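Pronier Cemow Collector's Edition

Publisher: Rasach
Developer: Eshun
Format: Physical, boxed
Players: 1 to 4
Availability: Ships in October

Overview

The Cemow Collector's Edition contains the complete base game, the first expansion and a set of printed materials produced for this release only. It is published by Rasach under the Pronier label and is offered in a single print run of 1,855 numbered copies. Once the run has been allocated, the edition will not be reissued. The standard physical edition and the digital edition will remain on sale.

Cemow is a survival game set on a flooded coast. Players manage food, fuel and shelter across a campaign of 20 chapters, with each chapter taking place over one tide cycle. The campaign may be played alone or in local cooperative mode. Progress made alone carries over to cooperative play, and a second player may join or leave at any harbor without restarting the chapter.

Contents of the box

Base game on disc
Download code for the expansion, The Lower Harbor
Hardcover art book, 134 pages
Cloth map of the coast
Original score on two compact discs
Numbered certificate

The art book covers early drafts of the coast, the boats and the principal characters, with notes by the Eshun design team. It includes plot details from the closing chapters. Customers who have not completed the campaign may wish to leave the last section for later.

The expansion code is valid for one account and does not expire. It must be redeemed in the same region in which the disc was purchased. The expansion becomes available after the player has reached the fourth chapter of the main campaign.
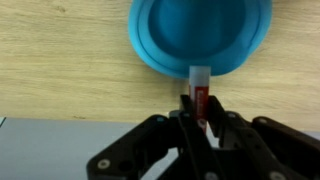 Turquoise-blue bowl on a light wooden tabletop.

System and storage requirements

The disc version requires an initial installation. A connection to the internet is needed to redeem the expansion and to receive updates, but is not required for play once installation is complete. Saved games are stored locally and may be copied to an external drive from the Options menu. Up to 900 manual saves are supported for each profile. Automatic saves are kept separately and do not count toward this limit.

Language and accessibility

Menus and subtitles are provided in English, French, German and Spanish. Voice recording is in English only. Subtitle size, text contrast and button layout can be changed at any time. A reduced motion setting is available for the boat sections, and timed button presses may be replaced with a single hold.

Ordering

Orders are limited to two copies per customer. Payment is taken when the order is prepared for shipment. Copies are assigned in the order in which payment clears, and requests for a particular certificate number cannot be accepted. Customers who order the Collector's Edition together with other items will receive all items in one shipment unless separate delivery is selected at checkout.

An order may be canceled without charge until it enters preparation. After that point, the standard return policy applies.

Returns and replacements

Unopened copies may be returned within the period stated on the packing slip. Opened copies can be exchanged only if a component is missing or defective. Please keep the outer carton and the certificate, as both must accompany any exchange. Redeemed expansion codes cannot be refunded.

Related products

Cemow, Standard Edition
Cemow: The Lower Harbor, digital expansion
Cemow Original Score, digital album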